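Kenulen Shelf Set — read me first

Thank you for taking the time to open this file before opening the data, which we know is the less exciting half of the download. Kenulen is a collection of 1,739 episodes of a two-legged robot picking things up in a mock shop and putting them somewhere else, recorded with a view from the head. It was gathered at the Plulleck workshop through February and March, and it is meant for people teaching a policy to handle ordinary groceries from ordinary words.

What an episode is

Each episode starts with a short written instruction, such as "take the purple tube off the shelf and put it on the table", and ends when the operator marks it finished or gives up. Both sorts are kept. The result field says "done", "dropped" or "abandoned", and we would gently ask you not to throw the last two away without a look, as there is a good deal to learn from a grasp that nearly came off.

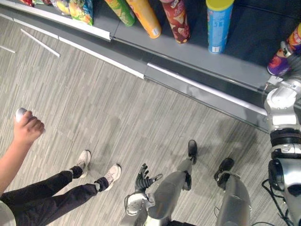

Operators worked in shifts of 2 hours and swapped whenever they felt their attention going. Before each run they put the goods back by hand, and we asked them not to be too tidy about it — a shelf where every label faces front teaches a robot very little about real shops. Joint positions, hand commands and head video share one clock, and the clock is written into every row of the Toltis log files, so you should not need to line anything up yourself.

Where things get put down

We split placing from picking because the two go wrong in such different ways. A good release leaves the object standing on its own with the hand well open, and the label "release" begins at the first row where the fingers start to part, even if the arm stays close by afterwards.
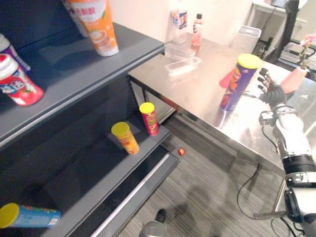
Placing surfaces gave us more trouble than the shelves did. The steel table is brushed and reflective, so depth readings over it are patchy, and a clear plastic food container or a clear water bottle on top makes matters worse. A tall purple canister with a yellow lid is a much kinder target, and if you are only starting out we suggest you begin with episodes of that sort and work your way towards the see-through things. The "clear_items" column will help you sort them.

Known gaps

The arm hides its own target in plenty of episodes, particularly late in a reach. Parts of the operator may show in the head video, so please mask people if your model is likely to be distracted by them. Goods lying on their sides are labelled "tipped", but our first 5 sessions were labelled before we had settled on that word and use "fallen" instead. Treat them as the same.

Getting started

Unpack the archive, run the Baysal reader on the sessions folder and leave the default chunk size at 2,000 rows unless you are short of memory. Corrections to the labels are very welcome, and a session number with a time in it is all we need to find the spot.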